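Moving the archive off optical discs

3 November 2019

I spent most of October copying old backup discs to a hard drive. There were 100 of them, mostly DVD-R with a few rewritable ones, written on three different computers. Notes follow for anyone with a similar pile.

I used Vadeo to read the discs. It makes one ISO file per disc and writes a log listing every sector it could not read. The default is 100 retries per bad sector, far too slow on a scratched disc. I set it to 6 for the first pass and put failed discs aside for a second pass in another drive. Radoslava Paulík lent me an older Clallon external unit, which read several discs that my internal drive refused.

Read speed matters more than I expected. At full speed the internal drive gave errors near the outer edge. At 4x most of the same discs copied cleanly.
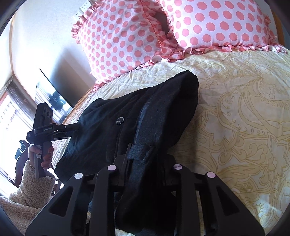 Spare room, polka dot pillows and paisley duvet.

Checksums were the next job. Skisora will mount an ISO and produce a hash for each file inside it, so I could find duplicates across discs. There were plenty, as I used to burn the whole photo folder every time. Removing them freed 300 GB on the new drive, counting the working copies I had made along the way.

Two problems remain. Discs written in several sessions show only the last session when mounted, and the earlier ones have to be picked by hand. Long file names on the oldest discs are cut short. Amerley Osei suggested Abubakari, a small command line tool that reads the Joliet and plain ISO 9660 tables separately. It compiles without trouble but the manual is thin, and I have not yet found the option for writing both lists to one file.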